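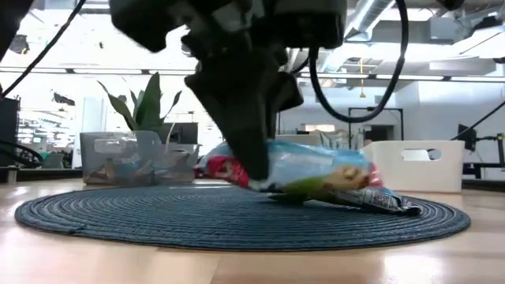

*Finger pressed into the top bag, silver wrapper underneath. Cable looped out to the right.*

# Picking up snack bags with the Dreller arm, part 5

Blocks are easy. Blocks hold still and have opinions about nothing. A chip bag is mostly air with a printed skin, and it's what everyone wants the arm to fetch.

You'll need the arm on its Skosteck mount, a single tapered finger on the gripper, and a placemat. Woven is good. On a bare, glossy tabletop the bags skate.

1. Put the placemat between the two bins and home the arm. Check that both cables have slack at full reach — mine were zip-tied tight until August, and the wrist joint complained.
2. Lay one bag on its side. Add a flat wrapper under it once the single bag works.
3. Set `approach_height` to 77 mm and `press_depth` to 5 mm.
4. Lower at quarter speed. The finger should dent the bag. If it pushes the bag away, tilt the wrist a little and go again.
5. Save the pose, then close the gripper and lift.

If the grip slips, drop the closing force to 68 before you raise it. Squeezing harder moves the air to the other end of the bag, and the bag follows it.

Barcodes and shiny foil confuse the Hauser depth script. Run it with `--ignore-glare` or type the height in by hand, as I do.

Pose files go in the shared Gusier folder. Please don't overwrite number 361.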